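4.2 Upgrade delay and frame times

Obi and Van der Linden ran the same 5 games on the old and new OS builds, 856 machines total. Most users held off the update untill July. Frame times barely moved on Mirkis cards; Drukumis cards did worse.

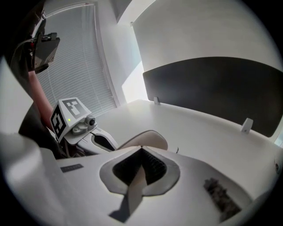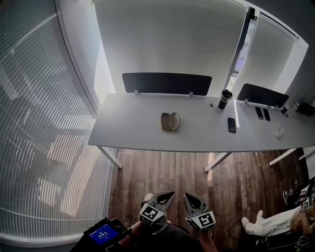 Figure 3. Desk area, two views.

Driver version matters more than OS build, see Barajas set. 89 machines dropped, logs incomplete. HDR off thruout. Rerun with HDR on still pending.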